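Flulus Bathroom Tasks: Frequently Asked Questions

Last updated Friday, December 6, 2019

What is Flulus?

Flulus is a set of simulated household tasks for two-armed robots. The bathroom tasks are the newest part. We use them to test whether a policy trained only from recorded demonstrations can handle small items on a narrow surface, such as the top of a toilet tank.

What does the robot see?

The policy gets a view from the robot's head, plus the joint positions of both arms. It gets no map of the room and no list of objects. The head view includes a good deal of the robot's own body, and we leave that in. 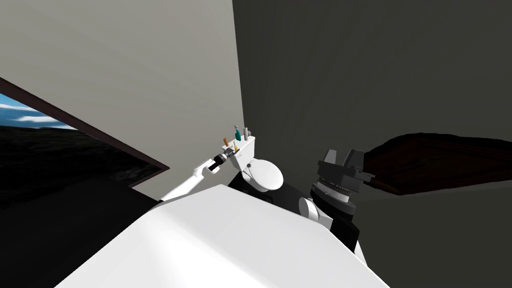
Head view, tank-top task. Left gripper at the front of the tank, next to the yellow item.

Why a toilet tank and not a table?

Most published tabletop setups give the arm plenty of room on all sides. A tank in a corner does not. The walls limit the approach angles, and the items stand close together, so a wrist that comes in too low or too wide will knock something over. We wanted a task where the path to the object matters as much as the grasp.

How many demonstrations did you use?

We recorded 300 for the bathroom tasks and kept 146 for training. The rest were dropped for long pauses, dropped objects or collisions with the wall. The full set, including the rejected runs, is in the download under "raw".

Do both arms have to move?

No. The policy controls both arms at every step, but many runs need only one. We do not freeze the other arm. An early version did, and it learned poor habits when we moved to tasks that use both hands.

How do you score a run?

A run passes if the target item ends up in its goal area and every other item on the tank is still standing. There is no partial credit. The simulator checks this from object poses, and no person reviews the result.

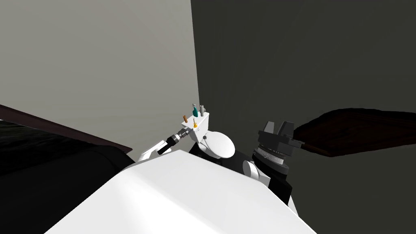 Politis wrote to ask whether the all-or-nothing score hides progress, given that a policy which reaches the right item and then slips gets the same zero as one that never leaves its start pose. It does hide that. We now log the closest distance between gripper and target for each run, and those numbers are in the results file next to the pass rate.

What were the main results?

With the head view tilted at random during training, the policy passed on 8 of 13 test layouts. Without the tilt it passed on fewer, and most of the failures came from reaching to the wrong side of the item. Adding more training steps did not close the gap.

Does the tilt make the view harder to use?

At first, yes. Training is slower for nearly the whole first half. After that the tilted version catches up and then passes the level one.
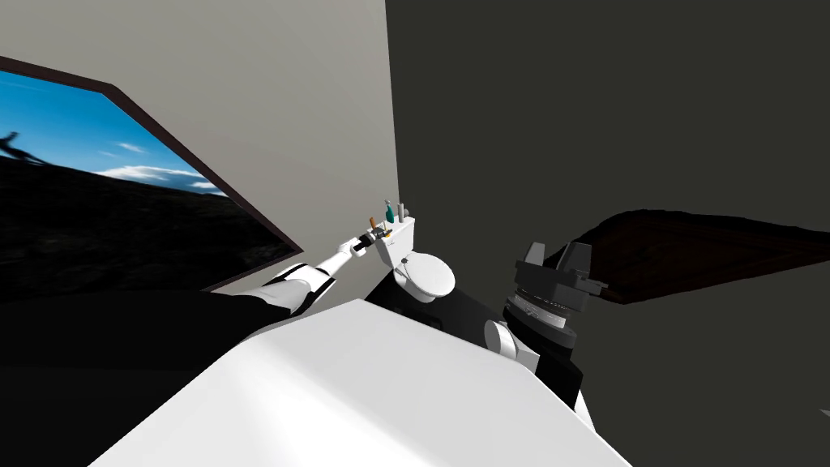
Tilted head view. Left gripper near the orange object, right gripper to the right of the toilet.

Has this been run on a real robot?

Not yet. Everything on this page was done in simulation. The Wendby lab plans to try the same tasks on hardware in July, starting with a single arm.

Can I use my own robot model?

Yes, if it has two arms and a camera on the head. Edit the robot file in the Lolard config folder and rerun the reach check before you train.

Where do I report a bug?

Use the issue page for the code. Please include the layout number and the random seed.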